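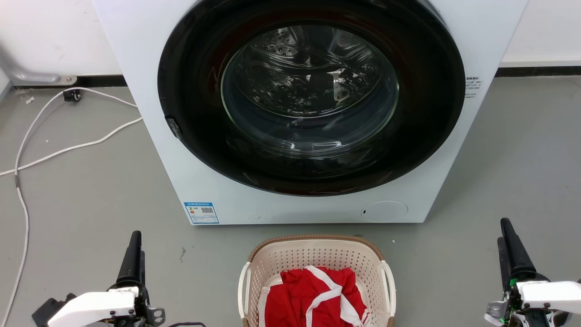 Figure 4. Head camera view at the start position, laundry task. Door shut, basket between the two arms.

4. Setting up the laundry task

I'm assuming you've done section 3 and both arms answer when you call them from the Marikar console. If one of them doesn't, go back and sort that out first. I've tried to carry on with one sulky arm and it cost me an afternoon.

4.1 Placing the basket and the arms

1. Put the basket on the floor directly in front of the washing machine, with one handle to the left and the other to the right. Ours has white handles on a beige body, and the door finder copes with that very well. I can't promise the same for a basket with a black rim!

2. Drop one garment in. Don't fold it — the whole method is about crumpled cloth, and a neat square teaches the policy nothing useful. Something with bold stripes is a good first choice, as you can follow the folds by eye when you play the run back.

3. Bring the arms to the start position, one each side of the basket, fingers up and grippers free.

4. Check the head view against Figure 4. You want the whole basket width, both grippers and at least the lower part of the door ring. Losing the top of the machine is fine. We crop up there anyway.

Caution: look at the floor before you press anything. Cables like to wander, and the arms swing lower than you'd think on the way back from the door. Move any slack well clear of the basket.

4.2 Running the door finder

5. Start Arketti and pick "front loader". It looks for the dark ring first and only then for the glass. We used to do it the other way round and the reflections drove it mad (windows, lamps, my own legs once).

6. Wait for the outline to settle on the ring. If it keeps jumping, turn off any lamp that shines straight at the glass and try again.

7. Save the outline. You'll need to do this again whenever the machine or the head camera gets nudged, even slightly.

Note: the round filter cover near the floor sometimes gets picked up as a tiny second door. Just delete it from the list. Ziditz is meant to ignore it in the next release.

4.3 Recording and replaying

8. Record 2 slow practice runs by hand before you let the policy have a go. They don't count towards training, they only warm up the timing model.

9. Switch to Ziditz and press Run. Each attempt gets up to 9 grasps before it gives up and goes home.

The weights you downloaded were trained on 3,817 attempts from our Fusascombe lab. Stiff cloth is still the weak spot — jeans come out of the basket nicely and then catch on the door rim. If you see that, log it with the "rim" tag and leave the garment where it is until the arms have parked.

Emptying the drum is covered in section 5.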